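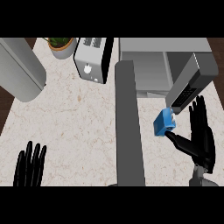

4.3 Replaying a trial in the Jirkar viewer

Use this section after you have run at least one batch of simulated trials (section 4.2). You will replay a saved trial and score it by hand, so that the automatic score from the Tirnuretti policy can be checked against what a person sees.

Before you start

The batch must be finished. The viewer will open a batch that is still running, but the trial numbers may shift. A full batch is 50 trials. Only 18 of them are scored by hand, drawn by the sampler when the batch closes.

Steps

1. Open the Jirkar viewer and choose File > Open Batch.
2. Select the batch folder and wait for the trial list to fill.
3. Click Hand Score. Trials that were not drawn turn gray.
4. Open the first trial in the list. Playback starts paused.
5. Set the view to Top Down. The picture keeps its shape, with black bands at the top and bottom.
6. Press Play and watch the trial once without scoring.
7. Go back to the start and step forward with the right arrow key. Stop at the first step where a hand is holding the object. In a view of the marble counter, for example, this could be the right hand with the blue object while the left hand stays empty over bare marble.
8. Press G to mark the grasp.
9. Keep stepping until the object is let go or the trial ends. Press R to mark a release. If there is no release, leave the field blank.
10. Enter Pass, Fail or Unclear, and press Save.

Note: The grasp mark goes on contact with the thumb and at least one finger. Pushing the object along the counter does not count.

Note: The props on the counter are changed between batches by the Dresel scene generator. Do not score a trial lower for a crowded layout. Layout is handled as a separate factor in the analysis.

Caution: Do not score from a single still. Objects that touch in the top-down view may be at different heights. Switch to Side view before you mark contact between the object and anything other than a hand.

Caution: Closing the viewer before you press Save discards the marks for the open trial.

Checking agreement

When all drawn trials are saved, choose Tools > Compare. The Akbulut table lists the hand score next to the automatic score. Grasp marks within 10 steps of each other are treated as the same. Larger gaps are shown in red and should go to a second scorer, who must not see the first set of marks.

Export the table as CSV before going on to section 4.4.

Last revised November 4, 2020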